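Camitz kitchen set, release notes and data card

Hi, and thanks for grabbing this! I'm Yolotzin, and I look after the Camitz data along with Reto Fuchs and Orhun Eren. It's a set of simulated kitchen runs we made to test one idea: does an arm policy do better if you let it drop one of its two camera views at random during training? We call the method Aludside (Hacer's pick, blame her).

What you get: 300 runs across 24 kitchen layouts, with 13 of the layouts for training and the rest held out. Each run has a room view, a wrist view, joint positions, gripper state and a short text goal. Everything is stored in step, so frame n in one view goes with frame n in the other.

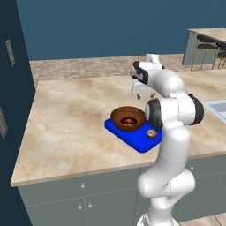
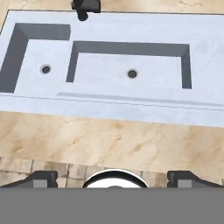
View dropping is dead simple. For every chunk of 16 steps we flip a weighted coin, and if it comes up tails one of the two views gets blanked for the whole chunk. We tried it per frame first and the policy just learned to wait for the good frame. The reason it matters is that the two views overlap a lot less than you'd think - the wrist camera can be full of sink basins and gripper fingers while the blue tray and the brown bowl only turn up in the room view. A policy that leans on one camera is going to have a bad time with that.

On the held-out layouts, the dropped-view policy beat our plain baseline on goals near the sink and tied it on open counter goals. It was worse on drawers, and I don't have a good story for that yet. Nuanchan Luangrath thinks the text goals for drawers are too vague. She may be right, so please read a few before you train on them.

Things to watch for:
- Marble textures repeat between layouts, so don't treat them as a cue for which kitchen you're in.
- The arm can block small items in the room view. We left those frames in on purpose.
- No real robot data in here, and I wouldn't claim anything about real kitchens from it.

Loader code is in the tools folder, and the split lists are plain text. If you find a run where the views drift out of step, send me the run name and I'll fix it in the October update.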